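Notebook, hand tracking / head pose, June

Picking up from where Tiruwork left off. Her last entry ends with "drift bad in Guduswood, fine in Wendham, why??" so that's the question for today. Same code, same headset, same person wearing it.

Short version of the method for whoever reads this later (probably me). We get head pose from the wearable camera, hand keypoints in the camera's own coordinates, and then push the hands into room coordinates using the head pose. The arm policy trains on the room coordinates. So if head pose is off, hands are off by the same amount, and the policy learns to reach for a spot next to the cup. Which is what it did last month. The Sarmiento arm closed on air over and over and we blamed the gripper calibration for most of a week.

Set up 9:40. Coffee first, no coffee in the machine, tea.

Ran the Wendham clips through again to have a baseline on the current build. Head pose closes its loop nicely, walk out and back and the end lands on the start. Hands steady. Matte floor in there, gray carpet tiles, lots of junk on the benches for the feature tracker to hold on to.

Then Guduswood. First pass with everything at default. Pose jumps sideways early on, recovers, jumps again. It isnt a slow drift like Tiruwork's note says, more like it snaps. Plotted x against time and you get flat bits with steps in between. The steps are all in the same direction, mostly, and close to the same size. Should have looked at the plot before changing anything. I changed the keyframe spacing first, no effect, put it back.

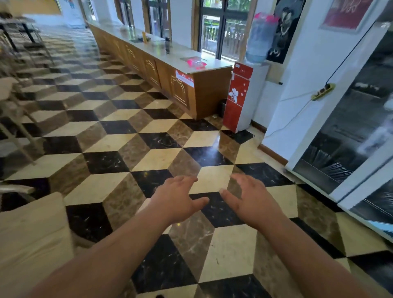 Feature matching is where it goes wrong, pretty sure now. The matcher takes a patch, looks for the patch that resembles it most in the next keyframe, and keeps it if the second best candidate is clearly worse. On a repeating pattern the second best is as good as the best, so either the ratio test throws everything out or, with our loose threshold, it keeps the wrong one. Guduswood floor is the worst case for it: stacked cubes in cream, brown and black marble, the same corner again and again down the room, and polished so there's glare on top. One tile over is a perfectly good match as far as the descriptor cares. The veining ought to tell tiles apart but our patches are small and I don't think it gets used. The long counter and the windows behind it are the parts worth tracking and we hardly get any points on them, the detector spends its whole budget on the black/cream edges.

Zhiqiang came by and said glare alone would do it, highlights move with the head and the solver takes them for fixed points. Could be. But highlights would smear the pose, I'd expect a slope in the plot and we have steps. We agreed to test both separately. He thinks I'm wrong, noted here so there's a record.

Test A. Mask the floor. Used the ground plane from the first good pose, drop every keypoint that projects onto it. 646 keypoints left in the keyframe I checked, spread over the walls and furniture. Steps gone on the first clip! Second clip lost tracking completely where the wearer looks straight down at their hands, because of course with the floor masked there's nothing left down there to track. So masking alone is no good for us, we need exactly those moments.

Test B. Leave the floor in, mask only the saturated pixels plus a border. Steps still there, same places. Slightly less jitter between them, so Zhiqiang gets partial credit. Told him.

Test C. Floor in, but cap keypoints per grid cell and tighten the ratio test. Cap at 100 was too generous, floor still won. Brought it down until the floor stopped dominating. Better than default, still 2 steps left in the long clip. Both when the head turns fast and everything at the side blurs out, so for a moment the floor is most of what's sharp.

Test D. Same as C, plus gyro prior on the match search. Instead of searching the whole neighborhood, predict where the patch should land and only look inside a radius smaller than one tile. One tile over can't be picked any more, it's outside the circle. Should have been first thing to try. No steps in the long clip. Tracking holds through the look-down part. Ran it 2 times to be sure, same result.

Radius is hand set. That's ugly. It depends on tile size and how far away the tile is, and at the far end of the room the tiles get so small in view that the circle covers several of them. Far points are weighted low anyway so maybe it doesn't matter. Want to scale it with the gyro uncertainty so that it's not tuned to one floor.

Hands: reprojected the keypoints with the D poses. Wrist path is smooth where it used to hop. Finger curl is unaffected, as expected, that's all camera frame. Palms down with fingers half curled still gives us trouble on the thumb, the model swaps thumb tip and index tip now and then. Separate problem, seperate page. Don't let it creep into this one.

Haven't retrained the policy. Porkitz box is busy with Zhiqiang's job until this evening.

Things that ate time today:
wrong gyro axis order in the config, z flipped, D looked terrible for half an hour until I found it
viewer crashes if you load a masked and an unmasked run side by side. Open them in two windows.
overwrote the test B plots. Rerunning while I write this.

To do
commit the D config, with the axis fix in its OWN commit
rerun Wendham with D to check we didn't break the easy case
ask Tiruwork which clips she logged as slow drift, I can't find any that look slow, maybe her plot was smoothed
radius from gyro covariance
bigger patches? cheap to try, would tell us if the veining helps
retrain on corrected Guduswood poses, compare reach error against the old checkpoint

17:20. B plots back. Same as this morning, steps where they were. Wendham with D is queued behind the Porkitz job, will read it in the morning.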